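Wedbridge纺织品护理实验室 工作记录
八月 深色针织物洗涤沾色与尺寸变化
记录:二组 复核:Jagadeesh Lobo

续上一页。深蓝色棉针织样品已完成首轮洗涤,残液自Varma洗衣机排水口直接取样,每份200 mL,静置后取上层清液,于530 nm处读取吸光度。首轮读数高于上一批次,但同批平行样之间差异较小,暂不判定为操作误差。上一批次所用洗涤剂为Fatetti标准粉,本批沿用同一牌号,开封日期不同。请下次领用时将开封日期写在桶盖标签上,目前桶身上的字迹已难以辨认。

取样人反映残液中有细小浮毛,静置后仍未完全沉降。本次未作过滤。是否过滤须在规程中统一,前两个批次的做法不一致,数据对比时应予注明。
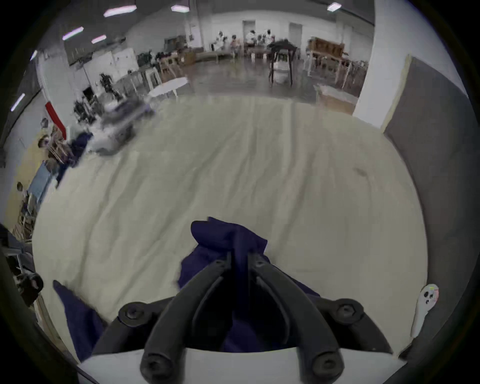 沾色评级在标准光源箱内进行,由两人独立评定,取较低一级记入总表。多纤维贴衬中,锦纶条沾色最明显,棉条次之,腈纶条与空白样无可辨差别。两名评定人对棉条的意见相差半级,经更换贴衬重新比对后仍未一致,按较低一级记录,备注栏保留双方原始意见。

供应方Undetti随货提供的染色说明中列有皂洗工序,但未写明皂洗温度及道数。已去函询问,收到答复前,报告中不得对浮色成因作出结论,仅陈述读数与评级。Lobo在复核意见中要求将来函与复函一并附入卷宗,编号沿用本批次号。

尺寸变化部分的标记方法本月起作一处调整。原先以水洗笔点标,洗后部分标记扩散,量取时起点不清;现改为细棉线缝标,线头留在织物反面。缝标时针织物不得受拉,缝线松紧以织物平放后不起皱为准。首次试用时有一件样品缝线过紧,洗后标记处出现凹陷,该件数据作废,样品留存备查。

调湿时间仍按规程执行。调湿间的门在午后多次开启,记录仪曲线上可见短时波动,均在允许范围之内。请各组将进出集中安排,取放样品时随手关门。
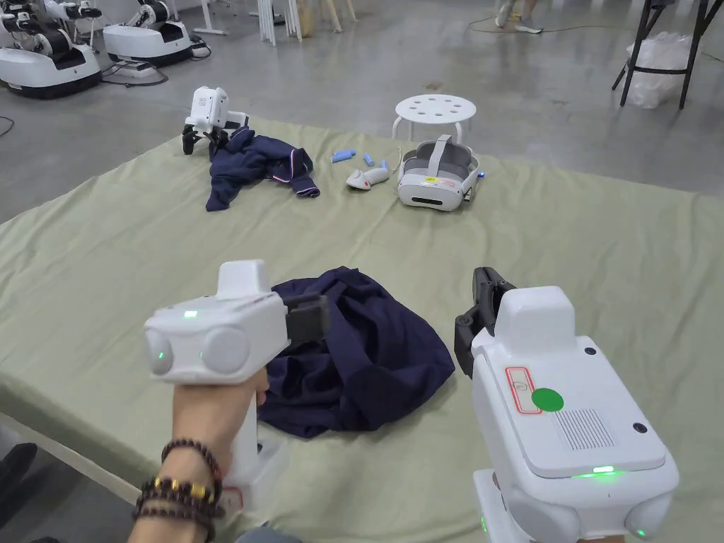 三、洗后整理与量取

样品自洗衣机取出后,不拧绞,不抖甩,平托至晾网。带有缝制接缝的样品应先将接缝理直,再整理衣身。晾干期间不翻面。量取前在平台上自然铺展,以手掌轻抚去除明显折痕,不得向任何方向施力拉伸。同一样品的三处长度由同一人量取,读数由另一人复述后登记。

本轮共登记样品12件。纵向尺寸变化普遍大于横向,与该类单面针织物的以往记录相符。其中一件下摆出现轻度扭斜,接缝偏向前身,已另行量取扭斜距离,填入附表。附表格式较旧,缺少“扭斜方向”一栏,现以手写补注,拟在下次修订表格时加入。

平台使用完毕后应擦净并盖好。上周量尺遗落在晾网下方,寻找耗时较长,今后量尺一律归还至平台左侧挂钩。
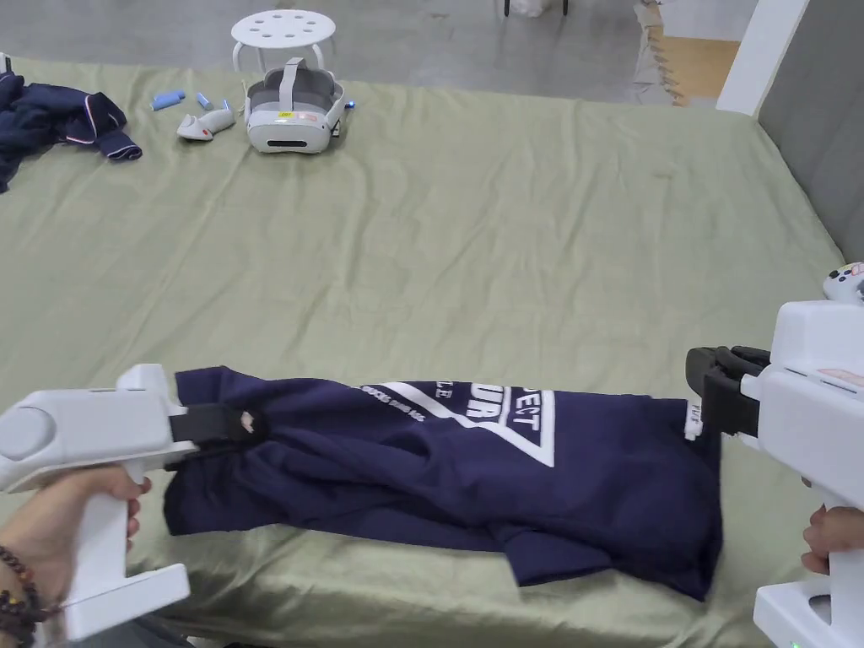 成衣样品与裁片样品的受检部位应分开规定。裁片只涉及织物本身,成衣则另有印花、缝线及标签,三者与面料的收缩不一定同步,洗后容易在交界处起皱。现行规程对成衣只要求检验“主体面料”,登记时对印花区域是否纳入量取范围理解不一。以图中深蓝色T恤为例,白色印花图形较大,衣身堆皱时字母被折痕遮去一部分,仅能读出“PECT”“URT”等片段;此种状态下不宜评定印花外观,须完全展开后再行观察。同一件衣物右端衣边处有白色小标签翘出,规程中也应写明标签随样一并洗涤,不得事先剪除。剪除标签会使后续核对纤维成分失去依据,以往已有两件样品因此退回送检方。

印花外观的评定拟增加以下内容:洗后有无龟裂,边缘有无起翘,折痕处有无发白。评定距离和光源条件与沾色评级相同。印花手感变化暂不列入,评定人之间差别过大,缺少可供比对的标样。

四、待办

第3组样品残液须重新读取,比色皿更换后再测,原读数保留,不得涂改。
Undetti复函到达后,由二组登记并转Lobo。
Fatetti标准粉余量不足,领用单已填写,待签字。
Varma洗衣机排水滤网清理一次,清理前后各记录一次排水时间。
多纤维贴衬剩余数量由光源箱当值人员核对,结果写在本页背面。

复核批注(Lobo):沾色总表中备注栏字迹过密,请另附纸誊清。缝标方法可继续试用,暂不写入正式规程,待下一批数据齐备后再行讨论。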